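Dust, fluff and smeary screens: a July clear-out

I do love a good dusting session! Give me an open window, the radio on and a stack of clean cloths and I'm happy until lunch. Most of these tips came out of years of doing our little flat in Sarnton the slow way, then finding the quick way by accident.

Work from the top down, always. Lampshades, then shelves, then table, then floor.
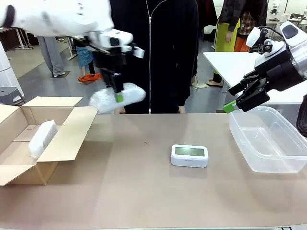
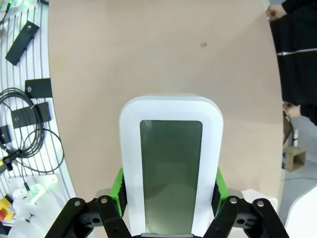
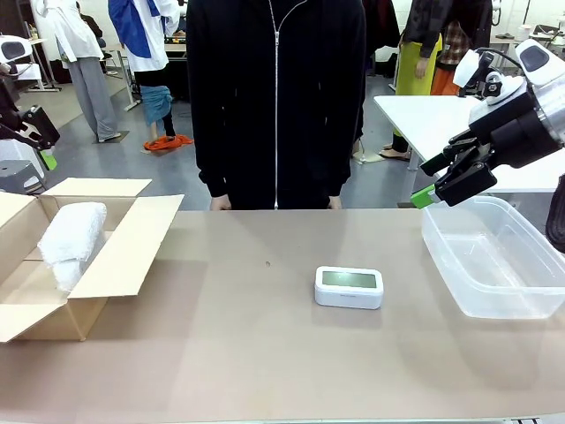

Fluffy dusters

A fluffy duster is brilliant on picture rails, blinds and the tops of books, and hopeless on anything greasy, so keep it well out of the kitchen. Give it a good shake outdoors between rooms. When it goes grey, swish it in a bowl of lukewarm water with a small squirt of washing-up liquid, rinse until the water runs clear and hang it up by the handle. Don't be tempted by the radiator, as the fibres go crispy (mine did, and it never got its bounce back). Once it's dry, roll the handle between your palms and watch it puff up again!

Screens and shiny panels

Switch off first. You'll see the smears far better on a dark screen anyway. Use a dry microfibre cloth and go side to side with hardly any pressure. For fingerprints, dampen one corner of the cloth with plain water and follow straight away with the dry part. Never spray anything on the screen itself, and keep glass cleaner for glass.

Cardboard boxes

I sort everything into 4 boxes: keep, mend, give away, tip. Fold the flaps right back so you can drop things in without fighting them, and write on two sides in thick pen. If a box has got damp at any point, put it out for recycling, as it'll make everything inside smell of shed.

All-purpose spray

300 ml water
200 ml white vinegar
A few drops of lemon oil if you like it

Shake and label the bottle. It's lovely on tiles and taps. Keep it off marble, natural stone and waxed wood, and never mix it with bleach.

Tabletops

Crumbs off with a dry cloth first, otherwise you're just making paste. Then a wrung-out damp cloth, then dry. For pale scuffs on a sealed top, try a dab of bicarb on a damp fingertip somewhere hidden before you go at the middle. On our old table from the Brimeck market I use beeswax polish twice a year, a thin coat, left for an hour and buffed with an old vest. It comes up gorgeous!

Next up: getting candle wax out of a tablecloth, with brown paper and a warm iron.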